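4. Lid Use and Simmering Habits in Shared Kitchens

Reading time: 6 min

4.1 Background to the household study

In the previous section we discussed the energy needed to bring water to a boil under controlled conditions. Such measurements are useful, but they say little about what people do at home. A person who cooks a lentil soup after work does not follow a protocol. She puts the pot on the burner, lifts the lid to add salt, forgets to put it back, answers the phone, and returns when the soup is already too thick. The energy used for this soup depends on her habits more than on the pot. For this reason we decided to study the habits directly.

The study took place in Steltberg, in a housing cooperative where several households share one large kitchen on each floor. We chose the place for two reasons. First, all residents on a floor use the same stoves, so the differences between households cannot be explained by the equipment. Second, the residents were already used to writing in a kitchen book, in which they note what was cooked and what was taken from the common pantry. We only asked them to add a few more columns to this book.

In total 34 residents agreed to take part. They kept the book during the whole of October. Before the start, Nurhan Keskin and Şengül Yaman visited each floor and explained how the columns should be filled in. The columns were: the dish, the pot, the time when the burner was turned on, the time when it was turned off, whether a lid was used, and how the cook decided that the food was ready. The last column was free text and it gave us the most interesting material.

4.2 What is meant by "with lid"

We expected the lid column to be simple. A lid is either on the pot or it is not. Already in the first week we saw that this was a mistake. Residents wrote "half," "on at the end," "tilted," "on but with spoon under," and one resident drew a small picture. After a discussion with the participants we kept their own words and sorted them later into four groups: closed, partly open, closed for only a part of the cooking, and open.

The partly open group was larger than we had planned for. Many cooks leave a gap on purpose because they are afraid that the pot will boil over. This fear is reasonable with milk, pasta and beans, but the same cooks left a gap also with potatoes and with plain broth. When Zihan Xiao asked about this in the interviews, the usual answer was that it is a habit from the parents' house. One woman told us that her grandmother used a wooden spoon under the lid for every dish, and she had never thought about whether it was necessary.

The material of the lid also matters for the habit. With a metal lid the cook cannot see the food and must lift the lid to check it. With a glass lid it is possible to look inside without lifting, at least until the steam covers the glass. A cooking pot with a glass lid and a round knob is shown in Figure 5. In the interviews, residents who preferred glass said that they feel more calm when they see the bubbles. Residents who preferred metal said that glass is heavy, and that they do not trust it after it has fallen once in the sink.
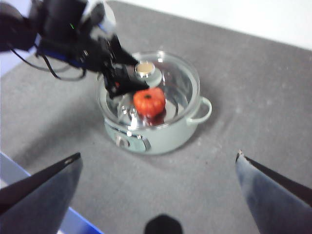 Figure 5. Cooking pot with glass lid.

It would be easy to conclude that glass lids save energy because they are lifted less often. Our material does not allow such a strong statement. The kitchen book did not record each lifting of the lid, and the residents who own glass lids are also the residents who cook more often and who have bought their pots recently. It is possible that they are simply more attentive. We return to this question in section 4.5.

4.3 When is it ready?

In the free text column the cooks described how they decided that the food was ready. We read all entries two times, and Bořivoj Lukáč read them once more without knowing our groups. The agreement was good for most entries. Where we did not agree, we kept the entry in both groups.

The most common sign was tasting. After this came the fork or knife, which was used mostly for potatoes, carrots and meat. Smell was mentioned often for onions and for tomato sauce and almost never for soup. Very few cooks used a clock, and those who did were mostly cooking rice or eggs. Some signs were difficult to classify. One resident wrote "when my son comes into the kitchen." Another wrote "when it sounds lower," and he explained later that a thick stew makes slower and deeper bubbles than a thin one. We found the same sign in the entries of his neighbor, who had learned it from him.

These signs are important for energy because each of them leads to a different error. A cook who tastes often opens the pot often. A cook who waits for a smell usually cooks longer than needed. A cook who uses a clock turns off the burner at the planned time, but the planned time is taken from a package or from a cookbook, and it is often too long for a small portion. We could not say that one sign is better than the others for all dishes.

4.4 The burner after the boil

The strongest difference between cooks was in what they did after the water began to boil. We expected that everybody turns the burner down at this moment. In the interviews, many residents said that they do. However, when Peter Hubáček cooked together with the residents on 6 evenings, he saw that the turning down was often late and often too small. The boil was strong for a long time while the cook was cutting vegetables or talking.

We do not think that the residents gave us false answers. They described what they consider correct, and they believed that they did it. A similar gap between the described and the observed habit is well known from studies of other home activities, for example washing dishes or airing a room. It means that the kitchen book alone is not enough, and that some time must be spent in the kitchen itself.

A shared kitchen has one more effect which we did not expect. When two people cook at the same time, one often turns down the burner of the other. Some residents were thankful for this and some were not. On one floor there was a short conflict about a pot of chickpeas, after which a note was placed above the stove asking people not to touch the burners of others. On this floor we later found more entries with the word "burned." The numbers are too small for a conclusion, but the participants themselves made the connection and they removed the note before the end of the study.

4.5 Limits of the study

The study has several limits. The residents volunteered, and people who volunteer for a cooking study probably like to cook. The month of October has many soups and stews, and a study in summer would have a different list of dishes. The kitchen book was filled in by hand and some pages were wet or stained, so that the times could not be read. We left these entries out.

The most serious limit is the question of the lids. To separate the effect of the lid material from the effect of the cook, it would be necessary to exchange the lids between households in the middle of the period. We proposed this to the residents. They accepted the kitchen book and the visits, but most of them did not want to give away their lids, even for two weeks. A smaller trial with new pots, the same for every household, is described in section 5.

Contact: Household Energy Group, Steltberg | Copyright 2024 the authors | Back to top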